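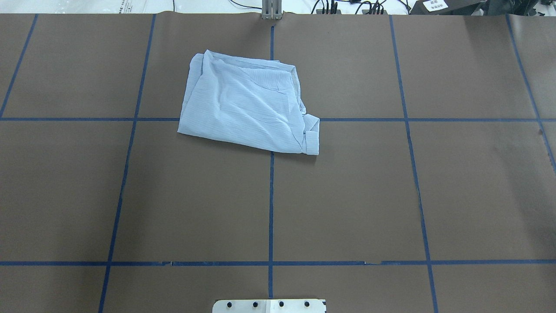 Mein hellblaues Sorgenkind, Zwischenstand. Die Manschette macht mal wieder, was sie will.

Eigentlich wollte ich heute über den Balkon schreiben, aber die Tomaten sind noch so mickrig, dass sich das nicht lohnt, und außerdem haben mich nach dem letzten Eintrag mehrere von euch gefragt, wie das mit den Hemden nun weitergeht. Also: Hemden!

Zur Erinnerung für alle, die neu sind: Seit dem Umzug nach Grasel habe ich keinen richtigen Kleiderschrank mehr, sondern das Regal von Sikwood, 170 cm hoch, mit offenen Fächern und ohne Stange. Beim Kauf fand ich das großartig. Kein Bügelchaos, keine Holzbügel, die sich ineinander verhaken, alles schön gestapelt. An die Hemden hatte ich dabei nicht gedacht. T-Shirts stapeln kann ja jeder, Pullover auch, aber ein Hemd hat einen Kragen und Knöpfe und vor allem zwei Ärmel mit Manschetten, und die sind einfach zu dick für den Rest vom Stoff.

Meine bisherige Methode war: Hemd irgendwie aufs Bett werfen, Ärmel nach hinten, einmal in der Mitte knicken, ins Fach damit. Auf dem Bett geht das nur leider sehr schlecht. Die Decke gibt nach, der Stoff rutscht, und wenn man an der einen Seite glattstreicht, schiebt sich an der anderen alles zusammen (ich habe dabei auch schon geflucht, die Nachbarn wissen Bescheid). Ein glatter, fester Tisch ist hundertmal besser. Und noch besser ist ein Tisch mit Linien! Pappe drauf, blaues Klebeband darüber, längs und quer, und auf einmal sieht man, ob man gerade oder schief liegt. Dass die Linien selbst nicht alle ganz gerade sind und das Band hier und da nicht sauber aneinanderstößt, stört mich kein bisschen. Es reicht völlig, um eine Kante anzulegen.

Der Tipp mit der Kante kommt übrigens von Wiremu Baxter, mit dem ich früher in der Änderungsschneiderei gejobbt habe. Er hat mir damals gezeigt, dass man beim Zusammenlegen immer mit der ruhigsten Seite anfangen soll, also der, an der am wenigsten los ist. Beim Hemd ist das der Saum oder eine lange Seitennaht. Ich habe jahrelang am Kragen angefangen, weil der oben ist und mir das logisch vorkam. Völlig verkehrt! Der Kragen kommt zum Schluss, der hält seine Form sowieso von allein.

Wichtig ist auch, das Hemd vorher richtig auszubreiten. Klingt banal, ich lasse es trotzdem in der Hälfte der Fälle weg und ärgere mich hinterher. Gerade dünne Baumwolle legt sich unter sich selbst um, und dann hat man eine Falte in der untersten Lage, die man erst bemerkt, wenn man das Hemd eine Woche später anzieht.

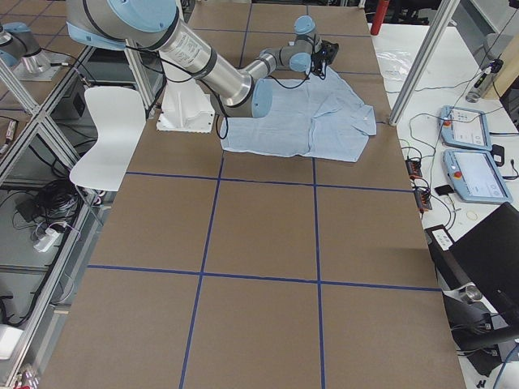

Bei der Knopfleiste scheiden sich dann die Geister. Meine Mutter knöpft jedes Hemd komplett zu, bevor sie es zusammenlegt, vom Kragen bis ganz nach unten. Mir ist das zu viel Gefummel, vor allem bei so kleinen weißen Knöpfen. Ich mache den obersten zu, dann einen in der Mitte und den vorletzten, und bisher ist mir noch keines aufgegangen. Wenn die Leiste schräg liegt, ziehe ich sie erst gerade und streiche danach den Stoff links und rechts davon nach außen. Andersherum wandert sie mir jedes Mal wieder weg.

Dann umdrehen, Knöpfe nach unten. Die eine Seite bis ungefähr zur Mitte der Schulter einschlagen, Ärmel gerade runter, die andere Seite genauso. Bei den Ärmeln habe ich zwei Varianten ausprobiert. Einmal über Kreuz, so wie es in den Läden gemacht wird, und einmal beide parallel nach unten. Über Kreuz sieht von vorne hübscher aus, aber dann liegen beide Manschetten übereinander und das Paket bekommt einen Buckel. Parallel ist es flacher. Ich bleibe bei parallel, auch wenn die Manschette manchmal unten an der Ecke rausguckt und den ganzen Stapel schief macht. Wer da einen Trick hat: bitte, bitte in die Kommentare!

Zum Schluss von unten hochklappen. Einmal ein Drittel, dann noch einmal bis kurz unter den Kragen. Mit den Klebebandlinien als Orientierung kriege ich die Pakete inzwischen fast gleich breit hin, und das ist bei offenen Fächern echt Gold wert — man guckt ja den ganzen Tag drauf.

Ach so, bügeln. Ich weiß, ich weiß. Einige von euch haben geschrieben, dass man ein ungebügeltes Hemd gar nicht erst zusammenlegen braucht. Ich sehe das lockerer. Die guten Hemden bügele ich, die für den Alltag kommen von der Leine, werden kräftig ausgeschüttelt und dann gefaltet. Den kleinen Dampfglätter von Greso habe ich auch wieder rausgekramt, aber der tropft, und ein nasser Fleck auf Pappe wellt sich sofort. Also dampfe ich damit nur noch im Bad.

Was ich mir noch überlege, ist ein Faltbrett von Varma. So ein Ding mit Klappen, links, rechts, unten, fertig. Eine Kollegin schwört darauf, allerdings faltet sie damit hauptsächlich Kindersachen, und ich bin nicht sicher, ob ein langärmeliges Herrenhemd da überhaupt draufpasst. Hat das jemand von euch mit großen Größen ausprobiert? Ich würde es mir höchstens im Juni holen, vorher ist das Haushaltsgeld für den Balkon verplant.

Bis dahin übe ich weiter mit dem hellblauen. Es ist wirklich das schwierigste von allen, der Stoff knittert schon beim Hingucken, und die Falten laufen immer quer durch die Mitte. Die Flanellhemden sind dagegen ein Spaziergang, die kommen dann beim nächsten Mal dran, zusammen mit der Frage, wohin eigentlich mit den Krawatten.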